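Dryer stops early and reports load as dry

5 min read

Ticket opened by: Haiyan Kang
Site: Jerkthorpe, ground floor laundry
Unit: Wirnero condenser dryer, right-hand machine
Status: closed, part replaced

Reported fault: the machine ends an automatic programme well before the expected time and shows "End". Contents are damp. No error code. Timed programmes run to full length and dry normally. Fault present since early December.

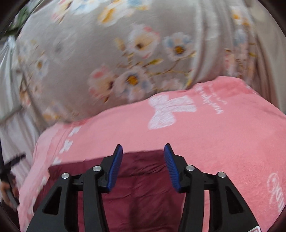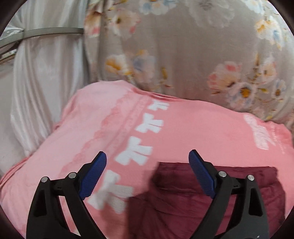

On an automatic programme the dryer decides when to stop by measuring the load. Two metal strips inside the drum pass a very small current through whatever is touching them. Damp cloth conducts, dry cloth hardly does. When the reading stays below the set level for long enough, the board moves on to cooling and then ends the cycle. The weak point is a load of mixed pieces, say a folded maroon cloth together with a large pink fabric like the ones in both pictures. A large piece can wrap round a small one, so the strips read the outside of the bundle and never the middle. Every test below was therefore done with items of one size first, and with mixed sizes only after that.

Log

Entry A. Cycle counter read from service menu: 1,233. Stored faults: none. Filter clean. Water container empty and seated properly. Door seal sound all the way round. Ran automatic, "cupboard dry", with hand towels only. Stopped after 10 minutes. Towels plainly wet to the touch. Wrapping can't be the cause with this load.

Entry B. Wiped both sensor strips with white vinegar on a soft cloth and rinsed them with plain water. There was a dull film on the lower strip, probably from fabric softener. Same towels, same programme. Ran longer but still stopped early. Film may have been making things worse. It isn't the whole fault.

Entry C. Asked what had changed before the fault appeared. Users say nothing. The notice on the wall says the machines were moved out and put back when the floor was painted. Checked level. Machine leaned slightly backwards. Corrected the rear feet. No change in drying.

Entry D. Dryer unplugged at the wall. Measured across the two strips with the drum empty: open circuit, correct. Bridged the strips with a damp flannel and measured at the strips: reading present, correct. Measured again at the board end of the sensor cable with the flannel still in place: reading present, then gone, then present when the cable was moved by hand. Fault is between strips and board.

Entry E. Removed the rear panel. The sensor cable should run through a clip above the fan housing. The clip was missing and the cable was resting on the edge of the housing. Insulation worn through in one place and the copper partly broken. With the machine running, vibration opens the circuit. The board sees no current and takes that as a dry load. No code is stored, as an open circuit and a dry load look the same to it.

Entry F. Ordered cable set and clip from Fladance. Their first parcel contained the set for the older drum, which has a square plug. Ours is round. Returned. Machine labelled "timed programmes only" in the meantime.

Entry G. Correct set arrived and fitted. Cable secured in the new clip, 2 ties added along the side panel. Towels on "cupboard dry": ran to the end, dry throughout. Repeated 5 times with towels, no early stop. Then mixed sizes: one early stop, with small items damp inside a duvet cover. Shaken out and restarted, finished properly. Recorded as normal behaviour.

Entry H. Opened the rear of the left-hand machine as well. Clip present, cable clear of the housing. No work done.

Cause: damaged sensor cable, following loss of the retaining clip. Date of loss not known.

Notes for users: button up duvet covers before loading. Dry large and small items in separate loads where possible. If a mixed load stops early, shake it out and restart before reporting it. Go easy on the softener. Sensor strips to be wiped monthly, vinegar then water, never a scouring pad.

Outstanding: wall notice to be updated. Spare clip is in the drawer under the folding table, in the envelope marked Yu.

Comments

tumbled_out
Same symptom on a different make. Mine was the plug on the board, not the cable. Pushed it home and it has been fine since. Worth trying before buying anything.

R. Yu
The envelope has two clips in it. The smaller one is for the washer door lock, please don't use it on the dryer.

pegsandlines
Does the vinegar do any harm to the rubber seal?

Haiyan Kang
Keep it off the seal. A damp cloth on the metal strips is enough, and rinse after.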